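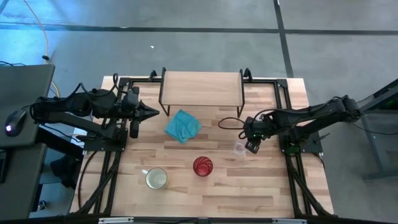 One of the two-arm cells at Siltia's Hutchins shop, with cups and a cloth on the table.

Siltia says its tabletop robot cells at Hutchins can now be looked after by whoever is on shift, with no outside technician and no long shutdown. It's a big claim for a short checklist.

The new routine went live in October. Before the first run of the day, an operator brings each arm to its rest position, checks the bolts on the base plates, runs a hand along the cables and closes the gripper fully to see that the fingers meet square. Siltia puts the whole thing at 7 minutes per cell. A fuller service, with the joints re-zeroed and the finger pads swapped, comes every 3,000 cycles.

The schedule was written by Graltton, the firm that supplies the spare parts. Graltton also sells the finger pads. Siltia says the interval came out of bench testing but has not released the results, and it would not say how many cells were in the test.

Cables are the sore point. They loop over the joints and flex with every reach, and the checklist gives them one line: "inspect for wear." It doesn't say what counts as wear, or who decides when a cable comes off. Three were replaced over the summer, all of them after an arm had already stopped in the middle of a job — exactly the kind of stop the morning check is supposed to prevent. 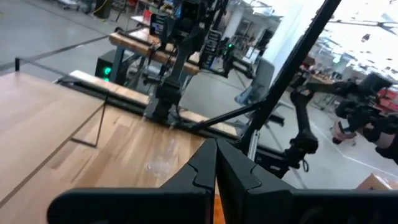
Norkance, which runs similar cells, told us it tried a daily check like this one and dropped it inside seven weeks, and that operators were ticking the boxes without touching the arms. It now has one trained person go over every cell at shift change.

Siltia says its own checklists are audited. Asked how often, the company said the audit plan was still being drafted.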